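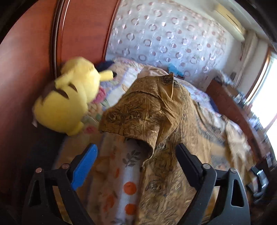

Going to a robot open day with a hands-on folding table, any tips so I don't embarrass myself again?

marlo_in_astlow

So back in April I went to the Grendedden open day with my sister, mostly for the free coffee, and they had a station where you pick up a pair of hand-held grippers and try to fold clothes with them. Same kind of jaws the robot arms use, only you're the arm. I fold laundry every day of my life and I could NOT do it. I got a T-shirt into a sort of lump while a kid behind me waited her turn (she was very polite about it, which made it worse).

Now they're running another visit at the Kallio hall and this time it's patterned button-up shirts with collars, on a made-up bed instead of a table. There are 70 spots and I got one! You get one practice go and then one where they record your hands to teach the robot with. I'd really like to do a decent job this time. Has anybody here done the shirt one? Do you grab it by the collar or somewhere lower? And is it worth staying for the talk by Teemu Harju afterward, or is it the same slides they had in April?

tess.oakum

Hi Marlo! I did this at the Zatari demo last fall and loved it, so here's everything I can remember.

Go slower than you think you should. My first few tries I was swinging the thing around like a pillowcase, and the guy at the station told me the camera just sees a smear when you do that. Fine when you're learning, not so great on the recorded one.

For a shirt on a bed, don't go for the very edge. Pinch a proper fold of fabric, close the jaws all the way, then lift and let the rest hang down. Gravity does a lot of the untangling for you. I like to see the collar before I decide anything because then I know which way up I am. With a busy print you can lose track really fast, all those swirly lines look the same from every side, and if there's another printed cloth underneath it you can end up grabbing both. I did that twice. You'll feel it drag.

Use both grippers for the spreading part. One holds a corner, the other goes in open, under the lower fold, and THEN you close. If you come in with the jaws half shut you just push the shirt across the bed. Oh and keep your elbows out, mine kept bumping into my own ribs.

If it goes wrong, put it down and start from the pile. They didn't mind at all. The man before me dropped his whole shirt on the floor and they just handed it back to him.

Practice at home with kitchen tongs if you've got two pairs, it's a pretty good imitation. My husband thought I'd lost it.

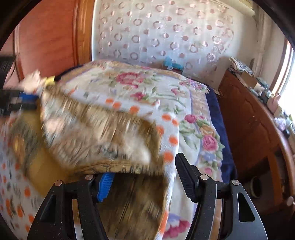

Stuff I'd ask while you're there

How many tries do they keep? They told us 400 shirt folds that week and I would've liked to know how many got thrown out.

Do they want it neat or do they want it natural? I got two different replies from two people at Zatari, so ask whoever is running your station.

Can you see your own recording? We could, on a laptop by the door, but only if you asked.

As for the talk, I haven't heard that one so I can't say.

gus_w

dont overthink it. its a shirt

I went to the April one too, and the talk was good, but bring a snack because it ran long. The Q&A part at the end is where he takes the laundry questions. Parking at Kallio is bad after 2, so go early or walk over from the bus.

marlo_in_astlow

Thank you both!! Tess, I've been at it with tongs on one of my brother's old shirts and I'm getting the pinch and lift, but the second hand still wants to do its own thing. Going early like Gus said, and I'll ask about the thrown-out ones.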